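Cikley textile sorting plant to add second shift in June

Cikley's municipal textile sorting plant will move to two shifts in June, following a review of contamination rates and bale quality covering the first full year of operation. The change was approved as part of the county's solid waste program and does not require a new operating permit.

The plant, on Quintana Road, receives used clothing and household linens from 238 drop-off containers across Cikley, Iver and Bermont. Material is weighed on arrival, held for one night in a covered bay, and fed to the sorting line the next morning. Items are separated first by condition and then by fiber content. Wearable clothing leaves the line early and goes to resale buyers. The remainder is graded for wiping cloths, insulation padding or fiber recovery.

Under the present schedule the line runs from 6:30 a.m. to 2:30 p.m. The second shift will run until 10:30 p.m. and will handle only the lower grades, which now wait in storage an average of 17 days before they are baled. The operating target is to bring that figure below one week by the end of the year.

Moisture limits

Storage time matters mainly on account of moisture. Cotton and cotton blends take up water from the air, and a bale that leaves the plant above the buyer's limit can be rejected or discounted. The review found that most rejected loads had been assembled from material held in the outer bay during wet weather. Loads assembled within a few days of collection were rejected far less often.

"The fiber content was correct and the weights were correct," said Normand Zacharias, who manages the plant. "The moisture reading was not. We were paying freight both ways on material that had passed every other check."

Two changes were made before the review closed. The outer bay was fitted with roll-down doors, and bales are now tested with a probe at three depths instead of one. A bale that reads high at any depth is opened, spread and tested again the next day. Zacharias said the retest takes up floor space but has reduced disputes with buyers.

Grading of small pieces

Towels, napkins, dish cloths and similar flat goods make up a growing part of the intake. They are low in value per piece but consistent in weight, and absorbent cotton pieces of this kind sell readily as wiping cloths. Pieces are laid flat, checked for stains, holes and loose hems, and assigned to one of two grades. Those with a high polyester content are set aside because they absorb poorly.

Color is recorded separately. White and pale cloths bring a higher price, while dark ones go to buyers such as machine shops and garages, where dye shade is of little concern.
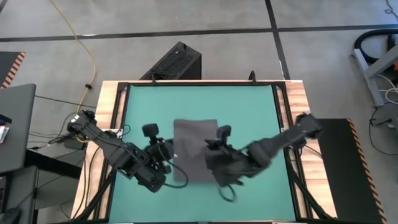 Rules for residents

Collection rules change at the same time as the shift schedule. Textiles must be placed in closed bags no larger than 13 gallons. Loose items, which are often wet or soiled by the time a container is emptied, will be sent to disposal. Shoes must be tied or banded in pairs. Pillows, carpet, mattress pads and electric blankets are not accepted at any container.

Damaged clothing is accepted if it is clean and dry. Colm Conneely, who coordinates collections for the three towns, said many residents still throw out torn garments on the assumption that only wearable items are wanted. Torn cotton is suitable for wiping cloths, he said, and torn wool can be used for padding. Buttons and zippers can be left in place - they are cut out at the plant.

Containers will be emptied twice a week in Cikley and once a week in Iver and Bermont. Sites that fill early may be moved to the twice-weekly route after a trial period. Residents who find a full container are asked to use another site and to report the number on the side panel to the collections office. Bags left on the ground are treated as dumped waste.

Bulk loads

Hotels, laundries and schools may deliver bulk loads by appointment. The upper limit is 200 pounds per visit, and loads must be bagged by type, with bed linens kept apart from towels and uniforms. Names and logos do not need to be removed, but a signed release is required for uniforms. Appointments are available on the first shift only. Weigh tickets are issued at the gate and should be kept with the release.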